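Fórum Casa & Jardim > Flores de corte > Quanto tempo duram as vossas flores na jarra?

rosimeire_batista
Boa tarde a todos! Ando há anos a comprar flores no mercado, e fico sempre com aquela pena quando ao quarto dia já está tudo de cabeça baixa. A minha mãe punha uma colher de açúcar e umas gotas de lixívia na água e jurava que duravam o dobro – eu faço igual, mas já não sei se é da receita ou da saudade. Como é que vocês fazem? Desde agosto que me parece que duram ainda menos, e a cozinha é virada a sul, apanha sol a tarde inteira.

Danjuma M.
Olá Rosimeire, bem-vinda! Para mim o açúcar é um erro, desculpa dizer. Alimenta a flor, sim senhora, mas alimenta também as bactérias, e a água fica turva num instante. Eu uso só água fresca, mudada todas as manhãs, e corto um dedo de caule na diagonal de dois em dois dias. E tira-me essas flores do sol, mulher!

tatiana.k
Discordo um bocadinho do Danjuma (com todo o carinho, que ele já me salvou umas hortênsias). O açúcar sozinho faz mal, mas com um desinfetante qualquer resulta bem, e a mãe da Rosimeire sabia o que fazia. O que estraga tudo é deixar folhas dentro de água. Eu limpo o caule até acima da linha da jarra e lavo a jarra com detergente antes de cada ramo novo, mesmo que pareça limpa. As cor de laranja e as amarelas são as minhas preferidas para a mesa, alegram qualquer canto. 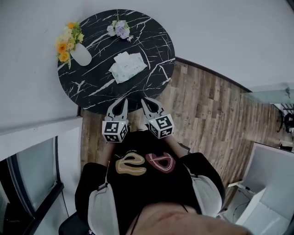
Anathi_N
Posso meter uma pergunta no meio? As tulipas podem ir na mesma jarra que os narcisos?

tatiana.k
Primeiro deixa os narcisos sozinhos em água uma noite inteira, porque largam uma seiva que entope os caules das outras. De manhã passas tudo para água limpa e não voltas a cortar os narcisos, senão começa tudo de novo.

Ju-won Jin
Que bom encontrar este tópico! Eu cá compro as saquetas da Fakum, que custam pouco, e não me queixo. Tive um ramo de crisântemos que aguentou quase três semanas no corredor, que é fresco e não tem janela.

Danjuma M.
Ju-won, os crisântemos aguentam tudo, até os meus aguentavam sem saqueta nenhuma! Experimenta com rosas e depois falamos. Continuo na minha: água limpa e tesoura afiada.

rosimeire_batista
Obrigada a todos, que simpatia! Já mudei a jarra para o aparador da entrada e tirei as folhas de baixo, como diz a Tatiana. O açúcar fica, Danjuma, tem paciência – mas prometo mudar a água todas as manhãs. Vou comprar dois ramos iguais no mercado, ponho um à tua maneira e outro à da minha mãe, e venho cá contar.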